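Two months with the Jikport gripper kit

I promised to write about the Jikport kit when I had used it enough to have an opinion. Now it is October and I have one.

We bought the kit for our teaching lab, where I prepare the chemistry exercises. In the box there are 2 gripper fingers, a set of soft pads, the wrist camera with its cable, and a manual of 39 pages. The price was 691 euros, without shipping. Maj-Britt Fjeld found it in the Trastberg catalog and asked me if I believed in it. I said maybe.

The mounting was easy. The screws are very small, so please work over a tray. The calibration took me one whole afternoon, and the manual is not so good in this chapter — it speaks about a menu that has another name in the software. 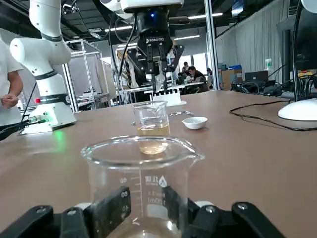
What I like most is the force setting. It goes from 1 to 50, and for glass I stay in the low part of the scale. With the factory value I cracked one beaker on the first morning, and after this I learned to begin low and go up slowly. The pads hold well on round things. On flat and thin things, like a spatula, I am less happy, and I still pick these up by hand.

The support is friendly. I wrote to them in the evening and Bent Kárason answered before lunch, with a corrected page for the manual.

Would I buy it again? Yes, but I would ask for a second set of pads at once — the delivery of spare parts is slow. Nithin Thomas wants to try the Hubáček pads on the same fingers, and I will write again when he has results.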